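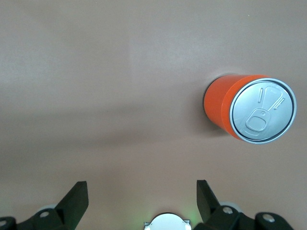 *Orange can, tab still on. Last one left at my place.*

**raquel_f** · 9 June 2024

OK so I bought a case of blood orange soda from Jusano back in May and I've been putting the empties in a bag under the sink. I'm up to 21 cans and my partner wants them GONE. Do you all crush yours or keep them whole? I always squash them flat (so satisfying!) but a neighbor told me the return machine at Nadard won't take them that way.

**kaanb**

Your neighbor's right about the machine. It reads the code on the side, so if the can's crumpled it spits it right back out at you. I lost a whole bag that way once and had to put them in curbside.

**ingeborg_r**

Depends where you are though. We have no deposit here, so mine all get crushed and I fit over 40 in one bin bag. No way am I storing them whole in a kitchen this size.

**suchen.h**

Please don't flatten them even for curbside! Our hauler wants them whole because the flat ones end up in with the paper. Check your town's list first.

**ingeborg_r**

Ours says "crush if you like," word for word, so I like 🙂
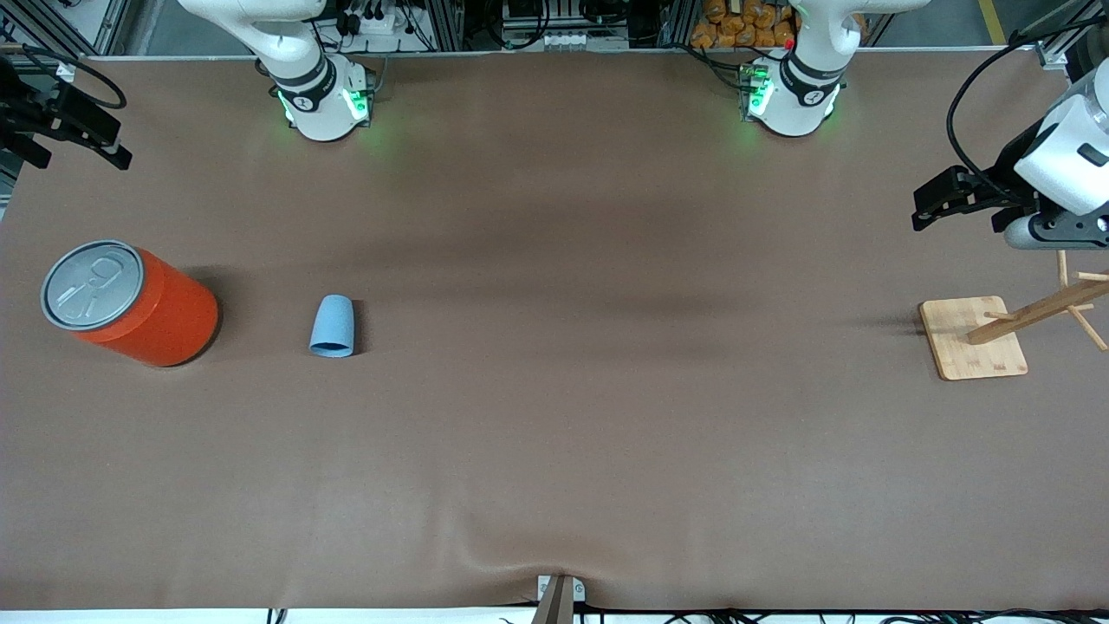 **catriona_b**

Do you have to rinse the cans before you bag them?

**kaanb**

A quick swish of water is plenty, then turn them upside down on the rack for a bit. I skipped it one summer and got ants all along the baseboard.

**raquel_f**

Ugh, ants, I hadn't even thought of that. What about the tabs, do those come off? My aunt used to save them in a jar.

**suchen.h**

I leave mine on. They're tiny and they get lost in the sorting if they're loose.

**kaanb**

Same, on. Also go early, there are only 2 machines at Nadard and one of them is usually jammed.

**raquel_f**

Fine, no more squashing for me. Taking the bag over tomorrow, will report back!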